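How to Clean and Check Secondhand Toy Blocks Before a Child Gets Them

Shape blocks are one of the easiest things to buy used. They don't have batteries, they don't go out of style, and people sell them by the bag for next to nothing. Search Listby on any afternoon in February, when everyone is clearing out after the holidays, and you'll scroll for a while. Most listings say "clean, complete, great condition." I'd treat all three claims as hopes.

I've bought enough of these sets to have gotten suspicious of the standard advice too. A lot of it is copied from page to page by people who have never washed a block. What follows is what I do, and where I think the usual instructions are wasting your time.

What you need

A bowl or a dishpan
Mild dish soap
A soft toothbrush
Two towels, one for washing and one for drying
A flat board or tray for sorting
Good light

You don't need a special toy cleanser. I tried the Revura spray because three different blogs swore by it. I couldn't see any difference from dish soap, and it smelled like a dentist's office until the next morning.

Step 1: Figure out what they're made of

Do this before any water comes near them. Sellers get it wrong constantly. I've had "solid wood" arrive as hollow plastic and the other way around. Tap one on the counter, look for grain on the underside, and check the corners, where paint wears through first. Plastic can go in the bowl. Painted or bare wood should only be wiped with a damp cloth. If you can't tell, assume wood.

Step 2: Wash

For plastic, use warm water and a squirt of soap. Let them sit for 9 minutes if they're sticky, less if they're only dusty. Scrub the inside corners of stars and the notch at the top of hearts with the toothbrush, because that's where the old applesauce lives. Cubes and cylinders barely need it.

For wood, wring the cloth out hard, wipe one block at a time and dry it right away. Ignore anyone who tells you to soak wooden blocks in vinegar. I ruined a nice Delden set that way. The paint lifted off the edges in little curls and there was no fixing it.

The dishwasher comes up in every comment section. Some hard plastic survives it. I still don't see the point, with pieces this small dropping through the rack onto the heating element.

Step 3: Dry them all the way

Hollow pieces can hold water in the seam. Shake each one next to your ear. If you hear anything, stand it seam side down on a towel overnight and shake it again in the morning.

Step 4: Lay them out and look

Sorting in a pile or in the box doesn't work, at least not for me. Spread the blocks on something plain and pale, with space between them, so you can see every side and every chip. Then go through by shape and then by color. Doing both sounds fussy, but a mixed-up set often looks fine until you notice it has two stars in different colors and you have no idea whether it should.
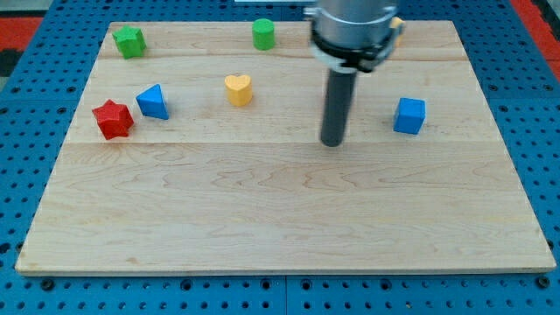 4 min read

A pale maple board is good for this. Stars, a heart, a cylinder, a triangle and a cube all show up clearly against it, and I like to keep the near half clear so there's room to slide the checked ones down.

Pick up each block and run a thumb along the edges. You're feeling for cracks, splinters and rough spots. Press on the flat faces of plastic ones. Anything that flexes or clicks goes in the trash.

Step 5: Check the size

"Complete" doesn't mean safe for your kid's age. Small blocks are a choking hazard for babies and toddlers, and a used set rarely comes with the box that tells you so. Get a small parts tester, and if a block fits inside, it's not for a child under three. Passing the test doesn't make a damaged piece okay, either.

Step 6: Match them to the sorter, if there is one

Try every block in every hole it's supposed to fit. My Van Wijk sorter came with a star that was clearly from some other toy and wouldn't go in no matter how I turned it. The seller had 98 percent positive feedback, for whatever that's worth.

Store everything in an open bin or a mesh bag. Lidded tubs are fine once you're sure the blocks are dry.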